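Want to spend your mornings keeping a two-arm table cell in good shape? I run the hardware side at Ziruneo and I'm looking for one more pair of hands, starting in January. You'd check the gripper fingers, retighten the rail clamps, sort out the cables (there are a lot of cables!) and swap a motor when one starts grumbling.

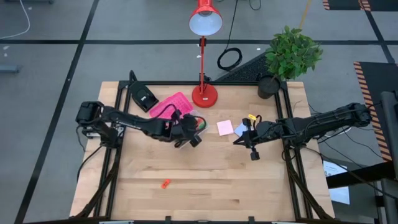
Ziruneo | Cell Maintenance Team, Trotcombe

I don't care much about degrees. If you've fixed bikes, printers or sewing machines and you write down what you did, I'd love to hear from you. It's up to 4 shifts a week, and I'll teach you our homing routine and the Cuker log sheets myself – they're uglier than they look, sorry. Bring shoes you can stand in.

Send me a few lines about something you've repaired by 30 Aug 2021, or drop a note at room 117.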